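Malomton Kitchen and Stone Fair: was it worth the drive?

I went to Malomton in April with low hopes and a tape measure. We need a new countertop at home, the old one has a burn by the stove, and a friend kept telling me the fair is where you get "trade prices." I have heard that about a lot of fairs.

Parking was four dollars, cash only, in a field. Doors were supposed to open at nine and opened at twenty past. The map they hand out claims 111 stands. I will take their word for it, but a good stretch of the back hall was people selling gutters and hot tubs, and one man with a table of honey.

The big draw is the El-Sayed stone yard, which takes up one whole side of the main hall. They do a guided tour at ten, and it is the one part I would tell you to bother with. Our guide was Ismail Ragab, who has cut stone for a living and was noticeably less keen on sales talk than the people in matching shirts. He wet down a slab with a spray bottle to show how much darker it goes, then left it to dry while he talked. Worth seeing. Every slab on the other stands had been polished and lit from above like jewelry, and I doubt any of them look that way under a kitchen light in November.

I asked him if granite really never needs sealing, as the woman at the Gosier stand had just told me. He said it depends on the stone and that he would test any piece with water first. The Gosier brochure says "maintenance free" on the front and has a page on yearly sealing at the back. I kept it.

He also had views on pattern. Busy, speckled granite hides crumbs, he said, and it hides them from you too, so you wipe less than you should. My wife grew up with a brown and black one and agrees with him. I still like it.

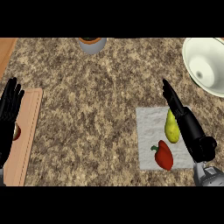
Speckled granite in dark brown, black, tan and cream.

Then the prices. A board over the Joltlow stand said "from 150" in numbers you could read from the door. From 150 what? Per square foot, the young man said, before cutouts, edges, delivery and fitting. He worked out a quote for the short run beside our stove, with a sink cutout and a plain edge, and it came to 984 dollars for the fitting and extras alone, stone not included. There was a show discount if I signed before leaving. I asked if I could have the same discount next week and he went off to find his manager. I had a coffee, came back, and he was still looking for his manager.

El-Sayed would not quote on the spot at all. They want to come out and measure. That annoyed me at the time, but my own measurements were off by close to an inch when I checked them at home, so fine.

Food: one van, long line, decent fries. The talk on "kitchen trends" at two was a sales pitch for drawer handles and I left during the questions.

Would I go again? For the morning tour, maybe, if I lived closer. As for trade prices, I called two local yards afterward and one of them came in under the fair price with fitting included. The other has not called back.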